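Log the battery bank before you leave the dock. The steps apply to a 12-volt house bank charged by solar panels through a Lockyer controller, with the Werkevex shunt on the negative side.

1. Switch off the shore charger and all loads.
2. Leave the bank at rest for 3 hours.
3. Read the voltage at the battery posts. Write it down with the time.
4. Set the shunt to 100% only if the controller shows *Float*.

If the controller shows *Bulk* or *Absorb*, let it finish and start again at step 1.

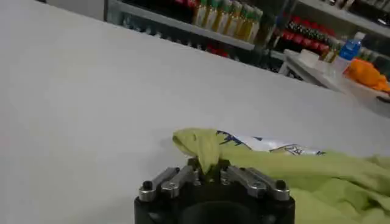 Next, check the draw under way. Turn on the autopilot, plotter and running lights, then read the shunt in watts. Multiply by the hours of darkness you expect – in June this is a small number, in winter it is not. With an 800 Wh reserve, stop using the electric galley once the bank falls to that level.

Repeat the reading every 2 hours on the first night. Enter each one in the log under `house`, not `drive`. The drive bank has its own shunt and its own page.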